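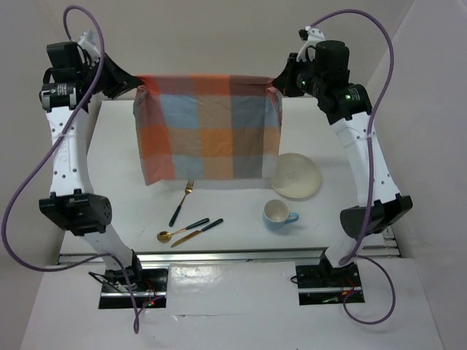
Hallton Table Set with Check Cloth

Home > Kitchen and Dining > Table sets > Hallton

Item no. 83-28
Price: £48.00 the set, VAT included
Availability: in stock
Delivery: 3 working days in the mainland, please ask us for the islands

The Hallton set is made for one person who eats at a small table and wants the table to look cared for. It contains a check cloth, a cream plate, a light blue mug, and a fork, a knife and a spoon in gold colour with dark handles. We sell it complete. If you need two places or four, order two sets or four, or take one set and add the single parts from the list further down this page.

The cloth

The pattern is a large check, with big blocks of coral red, orange, peach, dusty blue, grey, brown and a quiet maroon. It is not the same from one side to the other. One end is mostly red and coral, the middle has a strong orange band, and the other end goes to dark brown and slate grey. Many customers ask us if they received a wrong piece, because the two ends look so different. It is the design. You can turn the cloth so that the warm end or the dark end is nearer to you, and the table will look quite changed.

The fabric is cotton. Wash at 30 degrees with similar colours, and the first time please wash it alone, as the red can give a little colour to the water. Iron on the wrong side while it is still slightly damp. Do not bleach. We do not recommend the tumble dryer, it makes the edges go wavy and then the cloth is difficult to fold straight.

To fold: hold it by the two upper corners, let it hang until the upper edge is nearly straight, then bring the corners together. After this fold once more in the same direction and then across. If you fold it on the table from the beginning, the creases come in the wrong places and you see them the next time you use it.

The plate

Round, cream, with a thin raised rim and no decoration. The rim is enough to keep a sauce where it should be, but this is a flat plate and not for soup. It can go in the dishwasher and in the microwave. Cream glaze shows metal marks sooner than a dark one. They are usually only on the surface and come away with a paste of bicarbonate and water, rubbed softly with a cloth.

The mug

Light blue outside and pale cream inside, so it goes with the plate. The handle is curved and is the same blue. Dishwasher safe. Tea leaves a brown ring in a pale mug if it stands overnight, and the same bicarbonate paste helps here too.

The cutlery

Fork, knife and spoon, with shiny gold-coloured metal and dark handles. Please read this part before you buy. The gold colour is a coating, and it stays beautiful if it is washed by hand with a soft sponge and dried at once. Lemon, vinegar and salt should not stay on it for hours. Do not leave the pieces in water — the place where the handle meets the metal does not like it. The dishwasher is not covered by our guarantee for the cutlery.

How to lay it

There is no strict rule. On a white table, the cloth can lie over the whole place and the plate on top of it, with the fork on the left, the knife and spoon on the right and the mug above the knife. For breakfast we like the cloth folded in a long strip across the middle of the table, and the plate directly on the table surface. The cream and the blue look calm beside white, and the cloth gives the colour.

Single parts you can order

Hallton check cloth
Hallton plate, cream
Hallton mug, light blue
Hallton fork, knife or spoon, gold colour with dark handle

Prices of single parts are shown in the basket. The cloth in plain dusty blue is not made any more. It was last delivered to us in December and we have no remaining pieces.

Packing and returns

The plate and the mug travel in a divided box from Gikex, with the cloth laid flat under them and the cutlery in a paper sleeve. Please keep the box until you have looked at everything. If a piece arrives broken, send us a photograph within 28 days and we replace that piece only, you do not need to return the others. For a normal return the cloth must be unwashed.

Collection is possible from our shop in Cilurcombe. Ring before you come, and Vasilis Kovačević or Nanami Kaneko will put the set at the counter with your name.

Customer remarks

"Very nice blue on the mug. I use the cloth every day and it became softer after some washes. The fork is a bit light for my hand." — Krasniqi

"I bought two sets and turned one cloth the other way, so each of us has a different colour in front. Delivery was quick."

"Good plate. I would like a bowl in the same cream."

Our reply: a bowl has been asked for before, and we are speaking with the pottery. When there is something to show, it will be added to this page.

Page last changed: May 7, 2011

Back to Table sets
Care of gold-coloured cutlery
Ask a question about this product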